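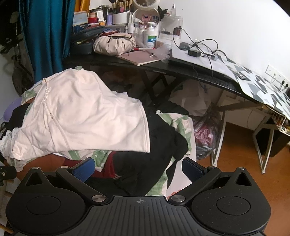
Opening width drifts during cloth picks, Femmont hand-held

Povine user forum > Grippers and end tools > Faults

benchvice_ed
22 April 2023

Looking for ideas on a width fault. Set-up is the Femmont hand-held with the textured blue pads, logging to a Romovitz recorder, clothes sorting in a furnished room. Task is to take one garment off the top of a mixed heap and put it to one side. The trained policy then runs on an arm with the same fingers.

Symptom: the logged opening width is correct at the start of a session and wrong by the end. With the pads fully open the log should read the same every time. By the last recordings it reads 2 mm short, and with the pads shut it goes slightly negative, which the recorder clips to zero. On boxes and bottles I would not have noticed. On cloth it matters. The policy now stops closing before it has hold of thin fabric, lifts, and leaves the garment behind. On thick folds it works as before.

The batch is 401 recordings. I have re-zeroed and repeated part of it with the same result. Firmware is current.

The heap at the top of the thread is the usual sort: pale pink item spread over black clothing, patterned fabric coming out from under it, some lace and a bit of fringe.

kestrel_9
Which way does the drift go if you leave the gripper on the bench and don't touch it?

benchvice_ed
No drift. Left it overnight with the recorder running and the trace is flat. It only moves when the trigger is used.

gantry_mole
Mechanical, then. On ours it was the screw in the pivot cap. The linkage turns the sensor through a clamped hub, the clamp relaxes, and each hard close slips it by a tiny amount. Always in the same direction, as yours is. Put a paint mark across the hub and the shaft, do fifty hard closes and look at the mark.

torquestick
I don't agree. A slipping hub gives steps. If the drift is smooth it is pad wear or pad creep. Textured pads compress, and if your zero is taken pad to pad the zero moves with them. What does the trace look like between picks?

gantry_mole
Pad creep would not change the fully open reading. He says open is short as well. The pads aren't touching anything when open.

torquestick
It would if the recorder works out open from closed plus a fixed stroke. The older Romovitz builds did that. Check before taking the thing apart.

benchvice_ed
Checked. Mine stores raw counts, no fixed stroke. Both ends move by the same number of counts. I will do the paint mark tomorrow.

hollin_b
Separate point, and to my mind a more serious one. There are cables looped over the front edge of that desk, directly behind the heap. What happens when the arm misses the garment and closes on a cable? We had this at the Villanueva site. The arm caught a charger lead, the policy saw a successful grasp and lifted as taught. It pulled the charger off and a bottle went with it. No harm to anyone, but the force limit did not trip, as a dangling lead gives almost no load until it goes tight.

benchvice_ed
For recording it's a person holding the tool, so I don't see a risk there. The arm runs in a different room with a bare table.

hollin_b
Then the policy has never been shown what to do near a lead, only footage where leads are in view and ignored. I would want those in the test set before anyone moves the arm into a furnished room. A height limit on the tool would also do it. Set it below the desk top and the loops mostly go out of reach.

kestrel_9
A height limit is a blunt answer. The lift has to go somewhere, and with long garments you need the travel. I would put the limit on the closing action only: no close above a given height, free travel otherwise.

hollin_b
That works until a cable hangs lower than the limit. Clear the desk edge as well.

torquestick
Clearing the room makes the data worse. The whole reason for recording in a furnished room is the mess.

hollin_b
Clear it for the arm. Record in whatever you like.

benchvice_ed
Paint mark result. Hub has slipped, the two halves of the line are visibly apart after one set of hard closes. gantry_mole was right. The clamp screw took nearly half a turn before it bit.

The trace does show steps once I plot it unfiltered. The recorder smooths the width by default with a window of 32 samples, which hid them. torquestick's question about the trace was the useful one, even if it led to the wrong part.

torquestick
Fair. I would still replace the pads at some point.

gantry_mole
Don't just nip the screw up. Take it out, clean the thread, use a medium thread lock and leave it to cure before you squeeze anything. And turn the smoothing off. It should never be on for logged data.

benchvice_ed
Done, with the low-strength stuff, which was all I had. Next question is whether the old batch can be saved. The slip is in steps, so I could find each full-open moment and shift the counts back.

kestrel_9
We corrected 597 recordings that way. It works if every recording has a clean full-open at both ends. Where it only has one, you don't know when the slip happened inside the pick, and we threw those out. Use the raw counts before the clip to zero or the closed end will be wrong.

gantry_mole
I would re-record. A corrected label on thin cloth is still a guess at the one moment you care about.

benchvice_ed
Will correct the ones with both ends open and redo the rest. I've added a full-open and full-close check to the start and end of every recording, and the script refuses to save if they differ by more than the noise.

On the cables, I have put in kestrel_9's closing limit for the arm and it stays on the bare table for now. I haven't tested the limit yet.

hollin_b
Test it with a dead lead, one end free. And keep a hand on the stop.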